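Last updated Dec 20, 2018

Too tired to sleep, so you get the long version, diary. I said back in November that I'd quit reading about robots that do housework, and then tonight I went and read Fatport forum posts for an hour while the real dishes sat in the real sink (16 of them, mostly mugs). The Trerkidska people keep promising a kitchen helper and I keep wanting to believe them! All I ask is somebody to clear the table after supper.

So I opened up the simulated kitchen again. Bowls, a frying pan, a plate, the whole mess you'd have on a Sunday, and one big white arm leaning in over it.

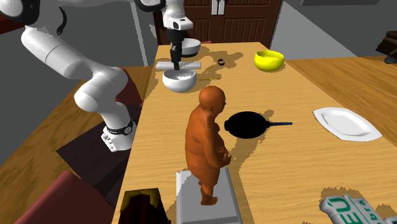 Could a machine clear a table at home yet?

Only a tidy one, with somebody standing by, and much slower than a kid who's been promised dessert.

That's my opinion tonight anyway. Picking up a bowl sounds like nothing until you try to spell out every bit of it, where the rim is, how hard to squeeze, what to do when a pan is in the way. I gave up on my own list at step 38 and I hadn't even gotten to the sponge. Tsikata, the bakery supply place over in Clestetden, is supposed to be looking at an arm for stacking trays, and I can see that working a lot sooner, same tray, same shelf, all day long. My table is never the same twice. 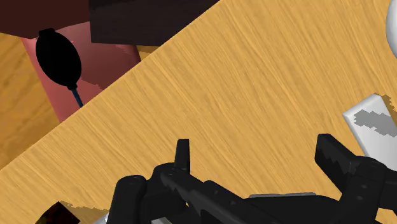

Gripper open over the tabletop, white thing off to the right.

Went down and washed the mugs myself after that. It took 12 minutes and I only chipped one, the green one, darn it. Need dish soap tomorrow, and stamps.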